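Wilov Forum > Software > Perception and planning
Thread: Clear glass missing from depth, planner goes straight through it

kikholm_dan
Apr 22, 2026
Two arms on one rail, wrist camera on each gripper, one fixed camera on the cell. The task is putting single stems into a clear glass vase. Depth gives me the table behind the glass or nothing at all, so the vase never gets into the collision map. The planner then picks whatever path is shortest, and that path clips the rim with the knuckle of the gripper. Not every run, but 3 times yesterday.

I have the Ochoa planner on the default voxel map. Hole filling is on. Has anyone got transparent objects working without swapping cameras?

mmontes
Turn hole filling off first. It takes the nearest valid depth and paints it over the gap, and behind glass the nearest valid depth is your table. You are telling the planner the space is free when the sensor told you it didn't know. Mark no-return voxels as unknown and set unknown to occupied inside the work area.

kikholm_dan
Tried that back in November. With unknown as occupied the arm can't plan out of its home pose half the time. The area under its own elbow is always unknown.

mmontes
Then mask the robot out before you build the map. Self filter, padded by 2 cm. If you pad by less, the cable conduit shows up as an obstacle attached to the arm, because it isn't in the URDF.

rail_and_error
I'd skip depth for this. Segment the vase in color, fit a cylinder of known size, drop it into the planning world as a primitive. You know what vase you bought. The voxel map can handle everything else.

mmontes
That works until someone changes the vase. I don't like hard coding objects into a perception stack and then calling it perception.

rail_and_error
It's a yaml file with a radius and a height. Changing the vase takes less time than this thread has.

jellik_user
Segmentation on clear glass is not that easy either. On our pale tabletop the mask lost the near edge of the rim in 41 frames out of one short recording, and the fitted cylinder jumped toward the back wall each time. Jellik smooths the pose over time but it will happily smooth toward a wrong value. Put a gate on it. If the base of the cylinder isn't on the table plane, throw the frame out.

lrueegg
Leopold Rüegg here, I maintain the stem placement example in the Wilov repo. We use the primitive plus the gate, so I'm with rail_and_error on that part. Two things we do differently.

First, the vase pose is taken once, before the grasp, and then frozen. Once an arm is reaching in over the vase, the fixed camera's view of it is too unreliable to update from.

Second, the last part of the motion is not planned at all. We plan to a point above the mouth, then run a straight Cartesian descent with the vase removed from the allowed collision check for the held stem only. The gripper links are still checked.

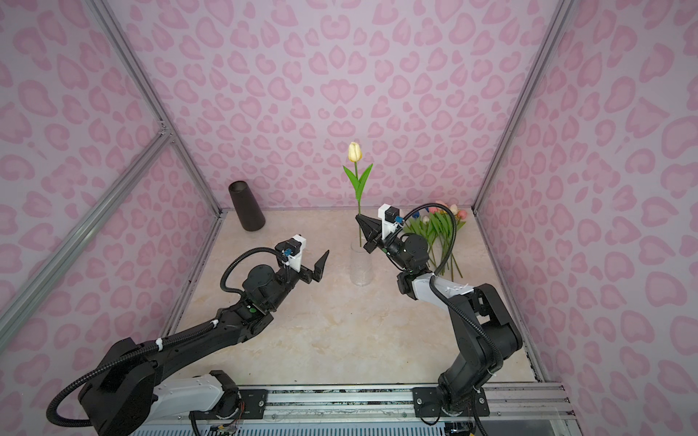 The grip height matters more than the planner settings. If you hold the stem too low, the fingers reach the rim before the end of the stem is deep enough, and the descent gets rejected for a good reason. We compute the lowest allowed grip from the vase height and the insertion depth, and refuse the grasp if it comes in under that.

For the second arm, we reserve a volume over the vase for whichever arm has the lock. The other one can sit near it but can't enter.

kikholm_dan
What do you attach as the collision shape for the flower? Mine is one long cylinder and the leaves aren't in it.

lrueegg
Two shapes. A thin capsule for the stem and a sphere for the bloom. Leaves are left out. They're soft, and including them made the descent infeasible on nearly every stem.

mmontes
I would still want the leaves in for the transfer move, if only to keep them off the other arm's camera. Attach them for the transfer, detach before the descent.

lrueegg
Fair. It's one more scene update, and we've had trouble with those arriving after the plan request. Wait for the acknowledgment if you do it.

kikholm_dan
OK. Going with the primitive, the gate and the frozen pose, and I'll add the self filter from Montserrat's post for everything that isn't glass. Is the grip height check in the released example or only on main?

lrueegg
Only on main. Look for min_grip_height in the grasp filter.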